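Einheit 6: Gute Praxis beim Greifen unter Verdeckung

Skript zur Übung Mobile Manipulation, Stand Mittwoch, 25. August

Voraussetzung ist Einheit 2 (Sicherheitsabstände und Kraftbegrenzung). Wer die Laborordnung noch nicht unterschrieben hat, arbeitet nicht am Arm.

6.1 Geltungsbereich

Die Regeln gelten für alle Versuche mit Zweifingergreifer und Handgelenkkamera am Tischaufbau Brovodel. Für den Aufbau Astum gilt bis zum Januar weiterhin das alte Blatt. Bei Widersprüchen zwischen Skript und Laborordnung geht die Laborordnung vor.

6.2 Vor dem Greifen

Ein Gegenstand gilt als verdeckt, sobald ein Teil seines Umrisses im Kamerabild fehlt. In diesem Fall wird kein Greifpunkt aus dem sichtbaren Rest hochgerechnet. Erst wird die Verdeckung geklärt, dann gegriffen. Ist der verdeckende Gegenstand flach und groß, etwa ein Brett oder ein Tablett, wird er wie ein Hindernis mit unbekannter Unterkante behandelt. Die Annäherung erfolgt mit höchstens 30 mm/s, der Kraftgrenzwert am Greifer steht auf 12 N.

Tageslicht ist zulässig, muss aber im Protokoll stehen. Harte Schattenkanten auf der Tischplatte werden von der Segmentierung gern als Objektkanten gelesen. Überstrahlte Bereiche sind von der Tiefenschätzung auszunehmen.

Auf dem Holztisch liegt die Fernbedienung schräg zwischen den beiden Fingern, ihr oberes Ende teilweise vom Brett verdeckt. Der Richtungsring und die vier farbigen Tasten sind frei. Nach 6.2 ist das ein verdeckter Gegenstand, auch wenn das Tastenfeld zum größten Teil zu erkennen ist. 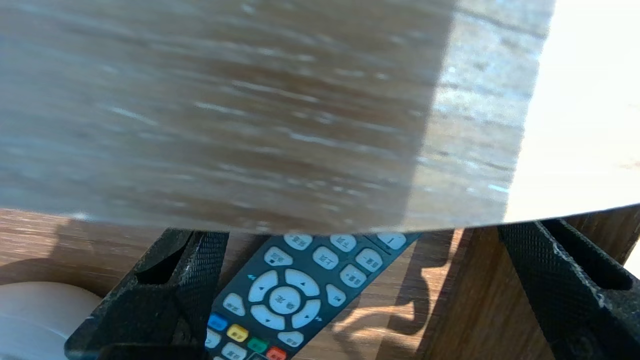

Innes Ritchie merkt dazu an, die Regel sei für geübte Bediener zu streng. Wer den Gegenstand kenne, kenne auch seine Länge, und ein hinterlegtes Modell müsse als Ersatz für den fehlenden Umriss genügen. In der Gruppe Warcombe werde so gearbeitet.

Für die Übung bleibt es bei der strengen Fassung. Ein Modell darf zur Planung herangezogen werden, ersetzt aber die Klärung nicht — die Lage des verdeckten Endes ist damit noch nicht gemessen. Ausnahmen genehmigt die Übungsleitung schriftlich.

6.3 Gegenstände mit Tasten

Griffflächen sind die Längsseiten. Druck auf das Tastenfeld ist zu vermeiden, Batterien werden vor dem Versuch entnommen. Bleibt ein Gerät versehentlich eingeschaltet, ist der Durchlauf abzubrechen und als ungültig zu führen.

6.4 Protokoll

Einzutragen sind Aufbau, Lichtverhältnisse, Art der Verdeckung, Grenzwerte und Abbruchgrund. Nachträgliche Änderungen werden mit Kürzel gekennzeichnet. Abgabe über den Ordner Tamura, eine Datei pro Gruppe.

Zur Vorbereitung auf Einheit 7: Abschnitt 6.2 noch einmal lesen und eine eigene Regel für durchsichtige Gegenstände formulieren, maximal eine halbe Seite.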